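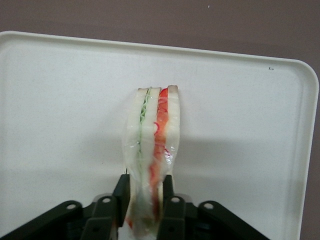

Figure 3. Toy sandwich with three slices of bread, in clear wrapping, on a white tray.

3.2 Lunch at the workplace

The second part of the survey dealt with food eaten during paid working hours. Staff at the Zumbridge and Pelov sites were asked what they had eaten on their last full shift, where they had eaten it and how long they had been away from their work. Answers were entered in Stolex, the same form software used for the travel questions in section 3.1. After incomplete forms were removed, 881 remained.

Sandwiches were the most common midday meal at both sites. At Zumbridge, 64 per cent of respondents had eaten one on the shift in question, against 45 per cent at Pelov. Part of the gap can be put down to the buildings. Pelov has a staff kitchen on each floor with a microwave and a fridge, and many people there bring a cooked meal from the evening before. Zumbridge has one kitchen, on the ground floor, and the walk from the packing hall takes up a fair share of a short break. Staff in the packing hall were the least likely of any group to have eaten hot food.

We had expected price to matter more than it did. Both sites are served by the same supplier, Benmoussa, whose van calls in the late morning, and the prices are the same at each. People who bought from the van gave the saving of time in the morning as their main reason. People who brought food from home mentioned cost, but they mentioned taste and habit as often, and several wrote that they did not like bread that had been kept cold.

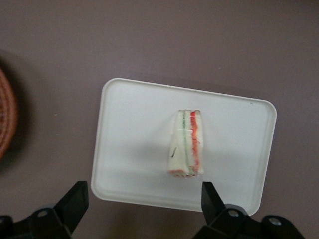 Length of break was a better guide to what people ate than either age or pay grade. Those with less than half an hour mostly chose food that could be held in one hand, and a large share of them ate at their desk or bench. Those with a longer break were more likely to sit with others, and to eat fruit or a pudding as well as a main item. The pattern held for day and evening shifts. Night staff were left out of this comparison, as their main meal often falls outside the shift altogether.

A further 105 respondents had eaten nothing at all at midday. Most of them worked in dispatch, where breaks are moved when lorries arrive late. Their comments were mainly about not knowing when the break would come, and few asked for a different choice of food. We return to this group in section 4, where break times are set against the dispatch logs for December.

Drinks were recorded separately. Tea was the usual choice at both sites, and the answers did not vary enough with length of break to be worth a table.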